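Room turnover person wanted (crumbs included)

14 comments · 80 shares

Hi all! I run Clalard, a guesthouse of small furnished rooms, and I'm looking for one more person to help me turn them over between stays. It's casual work, mornings mostly, starting in July, and I'd love somebody who gets a quiet kick out of a clean desk.

The rooms are little. Bed on one side, desk right up beside it, and everyone eats at the desk (I do it too, I can't talk). So a big part of the job is crumbs. Crumbs on the desk, crumbs in the gap by the mattress, crumbs in the sheets if you're unlucky. You'd be surprised how many people wipe a desk straight onto a bed they've only just made!
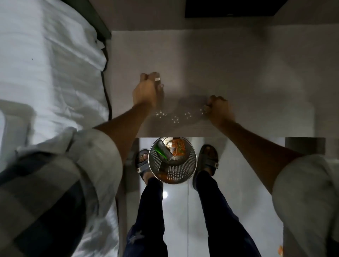
Do I need to have cleaned professionally before?
Experience is nice but I'm happy to train you, and your first three shifts are done alongside me or Biljana Tomić, fully paid.

What you'd be doing, more or less: strip the bed and put fresh sheets and a duvet cover on, clear any rubbish, wipe the desk, empty the bin, vacuum, check the bathroom, and leave the room smelling of nothing at all. I'm fussy about that last one. No sprays please, we open a window.

My one firm rule is desk before bed. Big packets first, then gather the little bits towards you and get them into the bin, then a damp cloth in the favourite colour of whoever did the last cloth order (currently a horrible mustard, sorry). After that you can touch the linen. Haris Perić used to do it the other way round and he's a convert now, ask him.
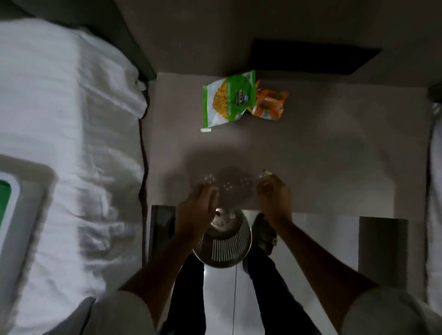

Snack packets and crumbs on the desk, bed right alongside.

You'll need to be okay with stairs and with carrying a linen bag up them, and you'll need to be fine working on your own for a stretch, with headphones if you like. I'm easy about school runs and uni timetables as long as you tell me early. Shifts start at 9.30 and we're normally finished by 1.

Pay is $425 a week for the regular roster, paid fortnightly, and there's extra if you pick up a shift for somebody. Tea, coffee and decent biscuits are in the office. Eat them in the office!

To apply, drop a note in at the Clalard front desk with your name, your number and the mornings you can do. A few lines about yourself is plenty, I don't need a CV. Gorazd Dimitriou is on the desk until noon and he'll pass it on to me.

80 shares · View all 14 comments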